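Pont de Murnar

Le pont de Murnar est un pont tournant routier qui franchit le canal de Chrysikopoulos, un peu en aval de l'ancienne écluse. Long de 54 mètres, il porte la route du bourg et – les habitants y tiennent beaucoup – un trottoir en bois côté amont, où l'on s'attarde volontiers le samedi.

Histoire

Un bac assurait d'abord la traversée, et l'on attendait parfois longtemps sur la berge. L'ouvrage actuel, dessiné par l'ingénieure Serpil Gündoğdu, repose sur une pile centrale en maçonnerie fondée sur 198 pieux de chêne, dont la plupart sont toujours en place.
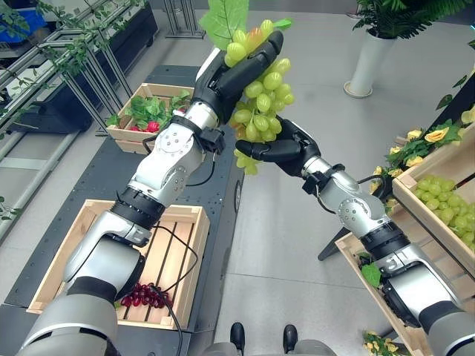
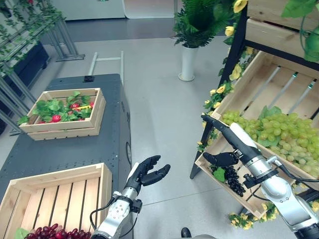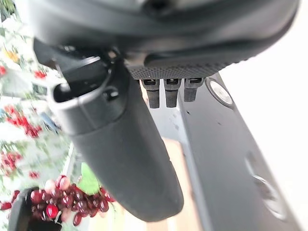
Mains et poignet robotisés ; du raisin sur les deux premières vues.

Rénovation

Le tablier d'origine, devenu bien lourd au fil des rechargements de chaussée, a été remplacé par une dalle en béton léger coulée par l'entreprise Mikon sous la conduite d'Iman Alaoui. Quelque 700 rivets ont été repris à cette occasion, et le mécanisme de rotation, confié à l'atelier Jumov, a retrouvé sa couronne dentée d'acier – un travail patient, mené de nuit pour ne pas gêner la batellerie. La vitesse y est depuis limitée à 30 km/h.

Voir aussi

Écluse de Murnar
Canal de Chrysikopoulos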